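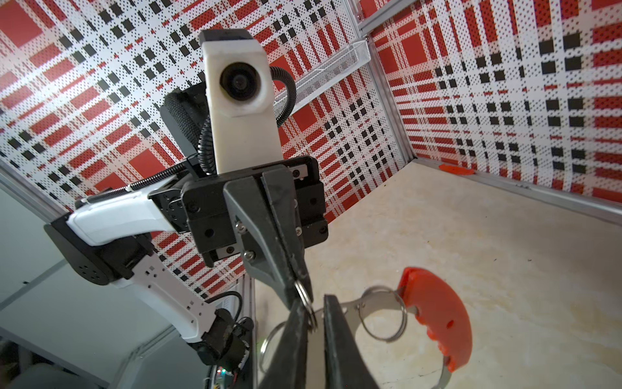

Split rings: fitting, sizing and replacing

A split ring is a length of hardened wire wound into two overlapping turns. It holds because the turns press against each other. Once a gap stays open between them, the ring is finished and should go in the scrap tin.

Opening

Find the cut end of the outer turn and lift it with a thin, blunt edge. Split ring pliers have a small hooked tip for this. A staple remover works on medium sizes. Do not use a knife blade, which slips toward the hand holding the ring.

Lift only as far as the thickness of the part going on. A thick plastic eyelet may need more travel than the wire will tolerate. In that case, put a small ring through the eyelet and a larger one through the small ring.

Threading

1. Hold the ring at the side opposite the opening.
2. Slide the part over the raised end until it sits between the turns.
3. Remove the tool and rotate the part a full circuit and a half, until it drops free.
4. Run a fingernail over the seam. Both turns should lie flat.

Small rings on tools

Tools with a molded plastic handle, orange or otherwise, are easier to find in a drawer and easier to hang if they carry a small ring. Check the edge of the hole for burrs and cracks before fitting. Whitening around a hole means the plastic is stressed; hang the tool from something else.

For a pegboard, keep hanging weight under 8 ounces per small ring. Leave 2 inches between hooks so that handles do not catch.

Cleaning

Soak dull steel rings in white vinegar for 30 minutes, rinse, and dry at once. Add one drop of light machine oil at the seam and wipe off the excess. Plated rings get soap and water only.

Last revised 7th March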